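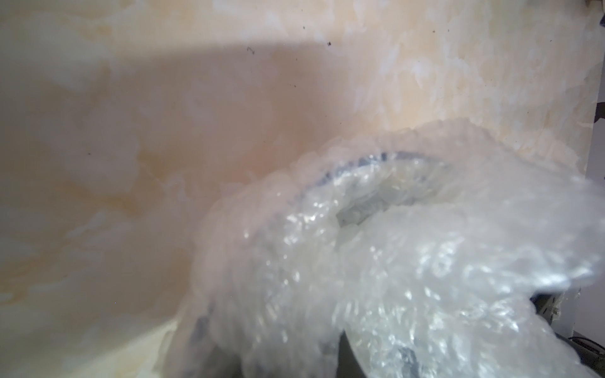
**Roromton, May 14, 2026** - The packing up of the old Trellholm reading room is past the halfway mark, and the bubble wrap is winning.

Work started Monday in the back rooms. By this morning 246 boxes were taped and labeled, most of them books, the rest a mix of framed maps, desk lamps, china from the tea counter and the glass shades off the hall lights. Everything goes across town to the new place on Fanton Street. Doors there open in the first week of June if the shelving is in on time.

Glass first, books last. That was the plan, and it held for two days. Then the mover, Forsberg, brought its truck a day early and the order got flipped. Books went out Wednesday afternoon in light rain, under tarps. No damage reported so far. A few labels ran and had to be redone by hand.

The breakables are slower. Each lamp shade gets two layers of wrap, then newspaper, then a box of its own. The framed maps get one layer and cardboard corners, and travel standing up. Plates go on edge, not flat. The crew has gone through 500 feet of bubble wrap and sent out for more on Wednesday night. Second delivery came at 8 a.m. in rolls too wide for the stair, so they were cut down in the front hall with a bread knife.

Anyone who used the reading room will know the walls. Blotchy peach and cream, put on with sponges when the place was last redecorated, and argued over ever since. Half the regulars call it marble. The other half call it oatmeal. It won't be making the trip. The new rooms are plain white, and the trust says they'll stay that way for the first year at least.

What happens to the old walls is up to the next tenant. The lease runs out in December and the owner hasn't said who is coming in. A dance school has been mentioned, also a dentist. Neither is confirmed.

Some furniture is staying behind. The long oak table in the main room is too big for the door, and must have been built in place or brought in through a window, records don't say which. The trust asked for a quote to take it apart. It came back at $802, before putting it together again, and the table was left off the list. Two smaller tables and all the armchairs are going.

Also going: the card catalog, the umbrella stand, the clock over the door (stopped, but popular) and 13 crates of local newspapers that were meant to be scanned years ago. The crates will sit in the new basement untill there's money for the scanning. Readers who need a particular issue before then should write in and allow two weeks.

A few practical things:

- The reading room is closed to visitors from today. The return slot on the side door stays open until Saturday noon.
- Books due during the move are renewed automatically. No fines for May.
- The Tuesday chess group meets in the bakery next door for the next three weeks, upstairs, same time.
- The children's hour is canceled until the new building opens. Sign-up sheets will be at the Fanton Street door.
- Parking in front of the old building is blocked Friday from 7 a.m. to 3 p.m. for the truck. Use the lot behind the post office.

Clean boxes still wanted, small and medium, with lids if possible. No banana boxes please, the holes in the bottom are trouble. Leave them flat inside the porch before 5 p.m. Old towels and blankets are welcome too and can be picked up again after the move, so put a name on them.

Used wrap will be kept. The trust wants it rolled up at the other end and stored for the fall book sale, when the glassware donated over the winter has to be packed for buyers. Anything torn or flat goes to the plastic film bin at the grocery store. Tape has to come off first, which is a job in itself, and an hour has been set aside for it next Wednesday evening. Coffee provided.

Last truck is planned for Friday at 2 p.m. The floors get swept on Saturday after the return slot is emptied, and the keys go back to the owner the same afternoon. The phone line moves over on Monday and will be dead for most of that day. Email works as normal thruogh the whole move.

An opening date for Fanton Street will be posted on the door of both buildings once the shelves are up.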